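18 September 2021
By the Program Office, Hurkcombe Home Repair Program

Progress report to the Seidel Fund

Summary

The program makes small repairs and changes in the homes of older residents in Hurkcombe and Bulcombe. The grant pays for 120 homes. At the date of this report, work is finished in 71 of them. We are behind the schedule we gave in the application, mostly on account of the late start in Bulcombe, and we are asking for a change to the timetable. We are not asking for more money.

Home visits

Every household gets a first visit before any work is ordered. The visit covers steps and entrances, lighting, stairs, bathroom, kitchen and heating controls. The visitor fills in the form with the resident and leaves a copy.

The first version of the form was too long. Residents got tired before the end, and the kitchen and heating pages were often left blank. In July we cut it down and moved the questions about falls to the front. The shorter form gives us what we need to order work, and the visits now fit into a morning or an afternoon without running over.

Some residents did not want a visitor indoors this year. We spoke with them by phone and did the outside work first – mainly handrails, path repairs and lights by the door. Several have since agreed to an indoor visit.

Repairs completed

Handrails and grab bars are still the most common request. Next come loose floor coverings, poor lighting on stairs and doors that stick. Most of this can be done in one trip if the parts are in the van, so we now keep a basic stock at the Hurkcombe workshop instead of ordering for each home.

Bathroom work takes longer. In the older houses on the Troltberg side, the walls will not hold a standard fixing, and a backing board has to go in first. We did not allow for this in the budget. The extra cost has been met from the contingency line, and there is enough left to cover the homes still to be done on that side of town.

We had to go back to 5 homes to fix our own work. In each case a rail had been set at the height on the drawing and not at the height that suited the resident. The crew now marks the position on the wall with tape and has the resident try it before drilling. There have been no repeat visits for this reason since the change.

Bulcombe

Work in Bulcombe started late. The contractor we had lined up withdrew, and the replacement could not begin until the end of July. There are 8 homes finished there, all included in the total above. The contractor is reliable and the quality is good, but the crew is small and can take on only one bathroom at a time.

We also had trouble reaching people. The leaflet went out with a Hurkcombe phone number on it, and many Bulcombe residents took it to be meant for somebody else. A new leaflet with a local number was delivered in late summer. Calls have picked up, and there is a short waiting list for first visits.

Spending

Spending on labor is under budget because of the late start. Spending on materials is over, for two reasons: the backing boards described above, and the rise in the price of lumber. Taken together, the program is within the grant. The full table is sent separately with the receipts.

We would like to move part of the unspent labor money to materials. The grant letter says this needs written approval, so please treat this paragraph as our request.

Kitchens

Kitchen work was a minor item in the application and has turned out to be more wanted than we expected. Few residents need new cabinets. The usual complaints are high shelves, stiff drawers and poor light over the counter. We rehang or plane the drawers, fit a light, and go through the storage with the resident so that the things used every day are between hip and shoulder height. Knives and other silverware go in a divided tray in a drawer under the countertop, where they can be seen and picked up one at a time.

The cost per kitchen is low and the work is quick. We plan to offer it at every remaining home where the resident wants it.
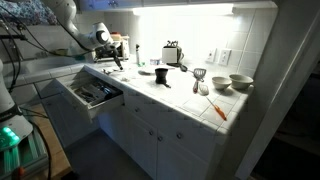
Next steps

The Hurkcombe list should be finished first, including the Troltberg side. The second crew will then move to Bulcombe to help with bathrooms. Follow-up calls to finished homes will go on through the winter, and the results will be in the next report.

We ask the Fund to confirm the new timetable and the change between budget lines before the next payment is made.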